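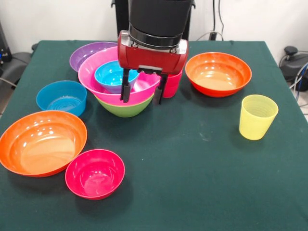

Trakbridge comes back in October

The second season of Trakbridge is now confirmed, and I am very happy to write this for all of you who sent me messages after the last episode. It will have four episodes again, each of 52 minutes, and the writer is still Benedetta Costa.

For the ones who did not see it: Trakbridge is a small town with a closed paper mill, and Inspector Lysenko is sent there to look at a death which everybody already calls an accident. The first season was slow at the beginning. I must admit that I almost stopped after the first hour. But the second episode, with the long dinner at the Nelley house, is one of the best hours of television I saw this year, and from there I watched all the rest in one night.

Glenys Inskip returns as old Mrs. Nelley. She has few lines and she makes each of them frightening, also when she only asks if somebody wants more soup. I hope they give her more time on the screen now, because in the last episode she was gone for almost half of it, and I missed her.

What I liked less was the music. It is too loud in the quiet parts, and it tells you to be afraid before there is any reason. Some readers wrote that the ending was not clear. For me it was clear enough, but I will not discuss it here, for respect to those who are still watching.

The first season can be seen on Arham, with subtitles. Please start with the second season only after you finish the first, as the story continues from the same night.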